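Riltbridge Hall Users' Group

Minutes of the meeting held on June 18, 2025 in the small room

1. Apologies and minutes of the last meeting

Apologies were received from the playgroup and the gardening club. The January minutes were agreed with one correction: under item 4, "back door" should read "side door".

2. Matters arising

The side door has been planed and now shuts. It still needs a coat of paint on the bottom edge.

The tea urn has been descaled. The tap drips if it is not turned fully to the right. A label is to be put on it.

The gardening club has moved its compost bags out of the passage. The passage is to stay clear at all times, including during the plant sale.

3. Hall money

The group began the year with 1,996 pounds in the hall account. The insurance was paid in April. The electricity bill for the spring quarter was higher than expected and the meter reading is to be checked before the next bill is paid.

It was agreed to leave hire charges as they are until the autumn. The lunch club asked that any rise be announced at least one full term ahead. Agreed.

4. Cold storage

This item took up most of the meeting.

The old chest freezer has gone. The lid seal had split and food at the top was softening. The lunch club has been using the upright cabinets since then, and the Saturday café has asked for a share of the space.

The meeting discussed whether to repair the chest freezer or replace it. Diekmann had looked at it before it was removed and advised that the seal for that model was no longer made. A replacement chest of the same size was priced at 834 pounds, delivery included. Several people felt this was a lot to spend when the lunch club is the only group that freezes food in bulk. Others said the summer play scheme would need the room for ice lollies and bread, and that it was no use finding this out in the last week of term.

It was agreed not to buy a chest freezer this year, and to set aside 1,000 pounds towards cold storage in next year's budget.

Shelf space. The following was agreed for the time being:

Top shelf: lunch club, cooked meals in lidded tubs
Second shelf: lunch club, vegetables and bread
Third shelf: Saturday café
Bottom shelf: shared, for one-off bookings only

Everything must carry the name of the group and the date it went in. Items without a label will be thrown away on the first of each month. The café asked whether this could be softened to a warning first. After some talk it was left as it stands, with a reminder to be pinned up a few days before.

Raw meat is not to be stored by anyone. This was already in the hire terms but has been overlooked.

Defrosting. To be done twice a year, in January and at the end of the summer holidays. Groups must take their food home the evening before. Old towels are kept in the cupboard under the sink for this and should be washed and put back.

Floor. The grey floor in front of the cabinets needs to be mopped after each session in which they are used. The lunch club has been doing this. The café has agreed to do the same. The mop head is worn out and a new one is to be bought from petty cash.

Penguin picture. The question of the blue penguins on the front of the white cabinet came up again. One user of the hall had written to ask for them to be taken off, saying that they made the kitchen look untidy. The playgroup had sent a note in favour of keeping them, as the children ask to go and see them. The meeting also heard that a decal left on for a long time can take the finish with it when it is peeled. On a show of hands it was agreed that the penguins stay. Notices are not to be taped over them — the cork board by the hatch is the place for notices.

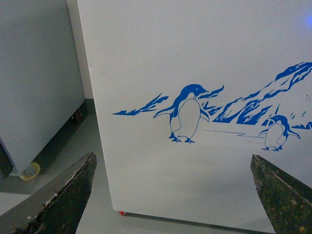
The lunch club then asked for it to be noted that they had been short of shelf space all spring, and that one shelf for the café was fair but two would not be. The café replied that one shelf was enough for now, apart from the weekend of the plant sale, when they would bring cool boxes. Noted.

5. Crockery and cupboards

The Plosberg cups are down to two full boxes. No more of that pattern can be had locally. It was agreed to keep them for the lunch club and to buy plain white mugs for everyone else, from the Netavstead shop if their price is still good.

The baking trays in the low cupboard are to be sorted. Any that are rusty can go. The cupboard door sticks and will be looked at when the side door is painted.

6. Bookings

The summer play scheme has booked the main hall and kitchen for the first two weeks of the holidays. The lunch club will move to the small room for those weeks and will serve cold food.

A request for a late party booking was turned down, as the hall has to be cleared by eleven.

7. Any other business

A set of keys has been handed in with a green tag. They do not fit any of the hall doors. They are in the desk drawer.

The clock in the main hall is slow again. A new battery will be tried first.

Actions

Label for urn tap: lunch club
Meter reading: to be taken before the end of the month
Shelf labels and marker pen: café
New mop head: lunch club
Price for white mugs: café
Reply to the letter about the penguins: secretary

Next meeting: after the summer holidays, in the small room, date to be put on the cork board.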